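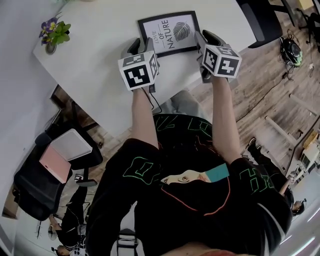
How high should a picture hang on a wall?

Put the middle of it 57 to 60 inches off the floor. That puts the center near eye level for most adults who are standing. In a room where people mostly sit, such as a dining room or den, you can drop it a few inches.

Home Notes, November
By the newsletter desk

Several readers in Lodholm wrote in after last month's item on painting a rental, asking what to do with the walls once the paint is dry. Most of the letters were about hanging things, and most of the trouble came down to the same few points.

Height is the first. People tend to hang too high, often because the person with the hammer is standing close to the wall and reaching up. Measure the picture from top to bottom and divide by 2. Then pull the wire on the back up tight with a finger, the way it will sit on the hook, and measure from the wire to the top edge. Subtract that number from the half you just worked out. What is left is how far above your center mark the hook should go. Write it in pencil on the wall. It wipes off with a damp cloth on most paint, though flat paint can show a smudge.

Over a sofa the 57-inch rule gives way. Leave 6 to 8 inches between the top of the sofa back and the bottom of the frame. More than that and the picture looks as if it belongs to the ceiling.

Hooks are next. For drywall, the common slanted picture hook with a thin nail will do for nearly everything in an ordinary house. The weight is printed on the package. If your frame weighs 25 pounds, buy hooks rated for more than that, and use two of them spaced apart. Two hooks also keep the frame from tipping to one side when a door slams. Weigh the frame by standing on the bathroom scale with it and then without it.

Plaster is harder. The older houses on the Mersha side of the river have it in nearly every room, and it chips if you drive a nail straight in. Drill a small hole first and go slowly. A piece of masking tape over the spot helps hold the surface together. For brick, use a masonry bit and drill into the mortar, which is easier to patch later.

Adhesive strips are fine for light frames and for renters. Clean the wall with rubbing alcohol, let it dry, press for 30 seconds, and wait an hour before hanging anything. Skip them in bathrooms and on wallpaper. When you take one off, pull the tab straight down along the wall, slowly. Pulling it outward is what takes the paint.

Groups of pictures are easier to plan on the floor. Lay them out, move them until you like the spacing, and take a picture with your phone. Two inches between frames is a good place to start. Trace each one on newspaper, tape the paper to the wall, and leave it up overnight before making any holes.

Keep watercolors and family photos out of direct sun. A hallway is often the best place in the house for them.

The hardware counter at Borasard in Clukitville will cut picture wire to length and sells hooks singly, so you don't need to buy a whole box. Bring the frame along if you are unsure of the size.

Next month: drafty windows.

25 shares
2 comments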